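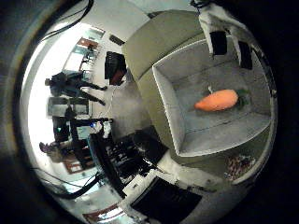 Ich hab ja versprochen, dass ich mal erzähle, was ich eigentlich so treibe, wenn ich in Niddale bin und wieder nicht ans Telefon gehe. Also: Ich bringe einem Roboter bei, Plüschgemüse einzuräumen. Karotte greifen, rüber zur weißen Schachtel, loslassen, nächste Runde. Und ja, dafür gibt es Geld (nicht viel).

Das Ganze läuft per Fernsteuerung. Ich halte in jeder Hand einen Griff, der Arm macht nach, was ich vormache, und die Kamera vorne am Handgelenk schreibt alles mit. 78 Durchgänge habe ich am ersten Tag geschafft und war mächtig stolz, bis Sorcha Nic Giolla mir ihre Liste gezeigt hat. Sie steht bei 992! Insgesamt wollen wir 3.000 zusammenbekommen, bevor überhaupt jemand ans Trainieren denkt.

Am Anfang war ich wirklich grauenhaft. Man meint ja, eine Karotte aufheben kann jeder, aber versuch das mal mit zwei Fingern, die nichts spüren. Ich hab immer viel zu fest zugedrückt, weil mir die Rückmeldung fehlte, und dann beim Loslassen gezögert. Dieses Zögern lernt der Roboter brav mit. Cormac Ó Néill hat mir eine Auswertung vorgespielt, da hing der Arm über der Schachtel und hat gezittert, als müsste er sich erst überwinden - genau wie ich. Peinlich, aber auch ein bisschen rührend.

Was mir geholfen hat: langsamer anfahren, dann zügig zugreifen und am Ende keine Korrekturen mehr. Liegt die Karotte schief in der Schachtel, dann liegt sie eben schief. Hauptsache drin. Wenn ein Griff danebengeht, breche ich inzwischen nicht mehr ab, sondern setze neu an und nehme das mit auf, denn Orla Ó Dálaigh will unbedingt auch solche Rettungsversuche in den Daten haben. Sie sagt, sonst steht er später ratlos da, sobald mal was verrutscht.

Nach 20 Minuten brauche ich eine Pause, sonst werden die Bewegungen schlampig und die Schultern wandern mir bis zu den Ohren. Meistens gibt's dann Tee und eine Diskussion darüber, ob der Arm einen Namen braucht. Ich bin für Brimley, Cormac findet das albern.

Nächstes Mal kommt anderes Gemüse dran, und die Schachtel soll bei jedem Durchgang woanders stehen. Davor graut mir jetzt schon ein wenig, aber ich werde berichten!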